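Dullitard Robotics Club - July progress report
To: Sverre Sjögren, Ollness Fund
From: Njål Aasen

Quick one this month, deadline is close.

Money: 2924 spent so far, mostly screws, pads and cables. Receipts are with Alvar Engebretsen, he'll send the scans.

Students: 15 signed up. Pairs work better than threes, so we're staying with pairs.

Task for the term is still soft toys in and out of a cardboard box with the hand-held grippers. Plush is harder then we planned for - it squashes, and the jaws have to come in wide on both sides of the head.

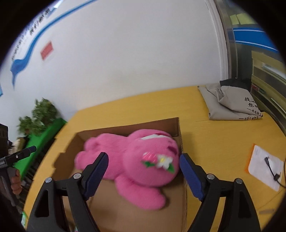 Do the students need to know how to code before they join?
No coding needed for the first part. They learn to handle the gripper first, and Jalen Boateng teaches the scripting later in the term.

Recordings: 211 kept. Edvin Myklebust is sorting the labels, slow going, two naming systems got mixed up in the Famby folder. Will be fixed before the next report.

Next up is picking one toy out of a full box. Students wrote thier own rules for it, copy attached. 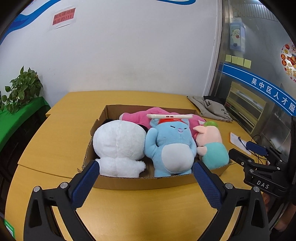
Full box task: four plush toys in the carton, phone on top of the blue cat.

Still open - room for the Wikström meet, and spare pads. Need a yes on the pads by end of month please.

Njål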